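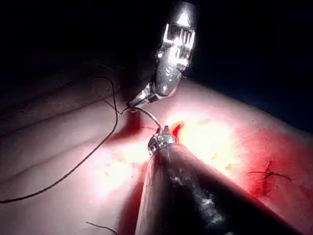 Department of Sport Governance, Coreck College

Chapter 10
How International Federations Meet

An international sports federation is governed by its congress, the meeting at which member associations vote on rules, budgets and the choice of host cities. This chapter follows the Masholm Games, for which 166 associations sent delegates and almost 2,000 athletes were entered. Students should read the Drultine Statutes — reprinted in the appendix — before going further.

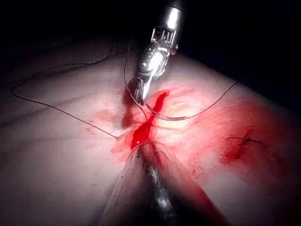 10.1 Membership and Voting

Each association holds one vote, whatever its size. A proposal to change the statutes must reach the secretariat before the congress opens. The Ahmadpour rule governs tied ballots.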